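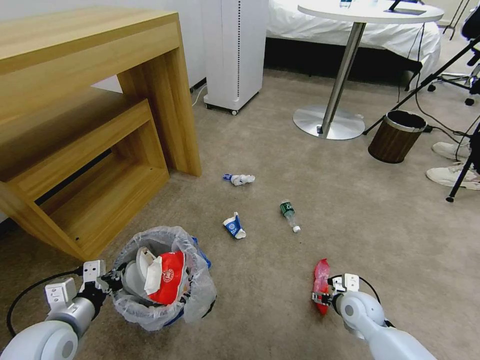
木曜。朝5時台に目が覚めてしまったので、そのままウラノ(Ullano)の峠へ行ってきた。先週からずっと気になっていた、タイヤの空気圧をちゃんと下げて走ってみるというやつ。

これまでの私は完全に「パンパン派」で、乗る前にポンプを踏ん張って押し込んで、親指で押してもびくともしないのを確かめて、よし速そう、と満足して出かけるタイプだった。だって硬いほうが転がりそうじゃないですか。自転車を始めたころに誰かにそう聞いた気もするし、どこかで読んだ気もする。もう出どころもわからないまま何年もそれでやってきた。

で、春に替えたタイヤがZonditzの30ミリ。前のやつよりだいぶ太い。太くしたのに空気圧は前と同じくらい入れていたんだから、今思えばそりゃ跳ねるわけだ。下りで手がしびれるのをずっとグローブのせいにしていた。グローブに謝りたい。

きっかけは夜中に読んだ記事で、でこぼこの路面だと、硬すぎるタイヤは自転車と人間の体を上下に揺さぶって、そのぶんエネルギーを捨てている、という話だった。つるつるの床の上で測るのと、ひび割れた舗装の上で測るのとでは、ちょうどいい圧が変わるらしい。私が走っている道なんてほとんど後者だ。ウラノの登りの前半なんか、木の根っこで舗装が持ち上がっていて、洗濯板みたいになっている。あそこで毎回心が折れるのも脚のせいだけじゃないのかも、と都合のいいことを考えて寝た。

まず困ったのが、うちのポンプのメーターがあてにならないこと。低いところで針がふわふわする。それでBusumに寄って、デジタルの空気圧計を買った。3,000円。高いのか安いのか店の前でだいぶ悩んだ(補給食を買うときは一切悩まないのに)。帰って測ってみたら、ポンプの針とけっこうずれている。今までの数字は何だったのか。記録をつけていたノートを見返す気がなくなった。

さて今朝。前をほんの少し低め、後ろをそれより気持ち高め、くらいにして出発。家の前の道に出た瞬間に「あ、抜けてる?」と思って一度止まって、タイヤをつまんで確かめた。抜けていない。また走り出して、角を曲がって、また不安になってつまむ。橋を渡るまでずっとこんな調子で、犬の散歩の人に二度見された気がする。

でも慣れてくると、これがすごくいい! マンホールのふちを越えるときの「ガンッ」が「トン」になる。川沿いの荒れたところも、いつもならお尻を浮かせてやり過ごすのに、座ったまま普通に踏んでいける。音も違う。前はシャーッという硬い音だったのが、もう少し低い、もそもそした音になった。このもそもそが曲者で、耳だけで聞くと遅そうなんだよなあ。サイコンを見ると別に遅くない。耳と数字のどっちを信じるかでしばらく揉めていた、自分の中で。

登り口の自販機で水を足して、いよいよウラノ。いつもと同じ力で登ろうと決めていて、パワーメーターで200ワット前後をうろうろするように気をつけた。気をつけたけど、斜度が変わるたびに上がったり下がったりするし、後ろから速い人がすっと抜いていくとつい踏んでしまう。あれ、どうにかならないものか。抜かれた直後の数字だけ急に立派になっている。

洗濯板区間は、はっきり楽だった。後輪が浅く跳ねて空回りしかける、あの嫌な感じが出ない。ダンシングしたときはちょっとよれる気がする。ぐっと体重をかけるとフロントが一瞬むにっと沈むので、上のほうのきついところではもう少し入れておいてもよかったかもしれない。次は前だけ少し足してみる。

あと、11速の一番軽いギアに入れっぱなしで登っているのはいつものことで、これは空気圧とは何の関係もない。あともう一枚あればなあ、と毎回同じカーブで変速レバーを押している。押しても何も起きない。わかっているのに押す。

頂上のタイムは、前回よりちょっとだけ縮んでいた。ただ今日は涼しかったし、下のほうは追い風っぽかったし、前回は寝不足だったし、これで「空気圧のおかげ」と書いたら、あの記事を書いた人に怒られそうだ。比べるなら同じ日に圧を変えて何本か登って、順番も入れ替えて、とやらないといけないんだろう。同じ日に何本も。うーん。想像しただけで太ももが重い。下りだけで比べるという手もあるけど、それだとブレーキのかけ方でいくらでも変わってしまうし。

その下りが今日いちばん気持ちよかった。手がしびれない! 下ハンを握って、いつもなら途中で片手ずつぶらぶらさせるのに、今日は麓まで一度もやらなかった。路面に細かい砂が浮いているカーブでも、なんとなく余裕がある感じがする。感じだけかもしれないので飛ばしはしない。タイムよりこっちのほうが私にはありがたくて、帰り道の首と肩がまるで違った。

帰りにMachalaでバナナの入ったマフィンとコーヒー。焼きたてに当たった。外のベンチでまたタイヤをつまんでいたら、隣に自転車を停めた人が自分のタイヤもつまみはじめたので、ちょっと笑ってしまった。お互い何も言わずに会釈だけした。

家に着いてもう一度測ったら、出たときより数字が上がっていた。えっと思ったけど、日が出て気温が上がったせいだろう。朝に涼しい玄関で合わせても、昼には変わっているということか。そうなると何時の何度の場所で測ったかも書いておかないといけない。面倒くさい。でもこういう面倒くささは嫌いじゃない。

新しいノートの最初のページに、前後の圧と、登りのタイムと、「もそもそ」と書いた。あとで読んで意味がわかるかは知らない。

シャワーのあと、チェーンだけは拭こうと思っていたのに、そのまま床でストレッチしながら寝落ちして、起きたら昼過ぎだった。首が痛い。せっかく肩が楽だったのに。

チェーンは明日拭く。雨の予報なので、乗れない代わりにブレーキシューの減りも見ておくこと。あと予備のチューブ、前のタイヤに合わせた細いのがサドルバッグに入ったままな気がする。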